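I keep getting asked which rules I follow when I run two small arms on one table, so I'm putting them in one post. Most of them came out of my own mistakes, and a few I took from the house rules at Sundgate, the shared workshop where I started. They are for light tabletop arms with printed fingers. If you work with anything that can break a bone, you need the real standards and a proper risk assessment, and a blog is the wrong place to look. 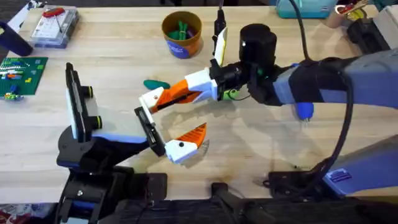
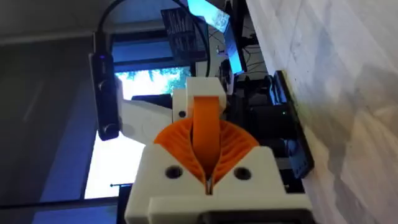
The first rule is about the middle of the table. Both arms can reach it, so both arms can hit each other in it. One arm owns the middle at any given time, and the other one waits until the first has moved out again. I do this in software with a simple flag. Before I had the flag I trusted my own timing, and I lost 4 fingertips in one month that way.

When a task needs both arms in the middle together, such as passing a part across, I run it at quarter speed first. I sit with my hand on the stop button and watch the wrists. The fingers get all the attention but the wrists are wider, and they are what touches.

Second, cables. Before each session I move every joint to the end of the range I plan to use, slowly, and look at the cable the whole way. It should never go tight and it should never get between two links. A loop that looks too big is usually fine. A loop that looks neat is often too short, and you find out when the connector comes out mid-move. I check it again after swapping a finger or a camera, even if I only took out one screw.

Third, the log. Every stop gets a line, including the ones I caused myself by leaning on the table. My log has 1,239 runs in it since August, and 11 of them ended in contact between the arms. I only know that from writing it down. My guess would have been 2, maybe 3. Nine of those contacts came in the first run after a break, so I added a rule that the first run after any break is a slow one.

Fourth, printed parts are wear parts. I write the print month on the inside of each finger with a marker and look for white stress lines where the thin sections meet the base. If I see one, the finger goes in the bin. I used to glue them. Glue holds fine until it lets go, and then you have a loose piece of plastic and a gripper closing on nothing.

Fifth, hands. No hands inside the reach of either arm while the motors are powered. Paused does not count as off. This is the rule I break most, usually to nudge a small part that has rolled a bit too far, and I have been pinched for it. Now the stop button sits on the side of my writing hand, so I have to reach past it to get to the parts.

The Dogar group asks for two people in the room for every session. I think that's a good rule for a lab and I don't follow it at night. What I do is keep night sessions to tasks I have already run in the daytime, at the same speed, with the same objects.

A reader wrote to ask if I could turn all this into a checklist, like the laminated one from the Fedutholm course. I tried that. After a couple of weeks I was ticking boxes without looking up — so I went back to saying the steps out loud, which feels silly but makes me do them. I still keep a short card taped by the power switch: middle, cable, fingers, hands, log.

The next thing I want to sort out is how the arms should behave after a power cut. At the moment they just drop. The people at Latwood park theirs on rests at the end of each task, and I'm going to try printing a pair of those before I write any more code.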